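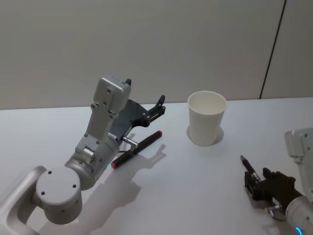
Two arms, one planner

I spent most of this week on the planner for the marker and cup task. Until now each arm planned alone and treated the other as a fixed box, and the box was too big. With the right gripper holding a pen, the left arm would refuse a perfectly good grasp on the marker.

Now both arms share one 65 ms planning cycle, and the held pen is part of the collision model. Costel wrote the pen part – a thin capsule, six lines of code.

Still to do: the cup rim. Depth on white paper over a white table is noisy, and I need to ask Rodica about her filter.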